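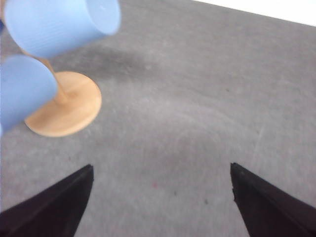
Rivari Hand-Guide Teaching Kit

Home | Arms | Grippers | Teaching | Spares | Contact

The Hand-Guide kit lets an operator show a task to a robot arm by moving the arm, or by driving it from a leader handle across the bench. Both methods record to the same file type, so demonstrations can be mixed in one task folder.

Typical lessons are short pick and place jobs: cups on and off a mug tree, parts into a tray, lids onto jars. The wrist camera records along with joint positions and finger opening. Two black fingers are fitted as standard and stay in view of the camera, which helps when checking a grasp later.

What you get
Leader handle with trigger for the fingers
Wrist camera and bracket
Foot switch – press to start a take, press again to end it
Gray bench mat
Recording software, one seat

Specifications
Handle weight: 593 g
Handle cable: 1182 mm
Finger length: 52 mm
Takes per task folder: 40 maximum

Notes on use
Fast moves of the wrist will blur the camera picture. Slow down near the object and let the arm settle before closing the fingers. A take can be deleted from the foot switch with a long press.

Hand guiding needs the arm in free-drive mode. On the Dijkstra controller this is set from the main menu. The Rendolitz controller needs the adapter board, sold separately.

The mug tree is not part of the kit. Replacement fingers are sold in pairs. For fitting questions, ask for Floor Michiels at the Stuvudwood workshop.

Contact | Returns | © Rivari | Back to top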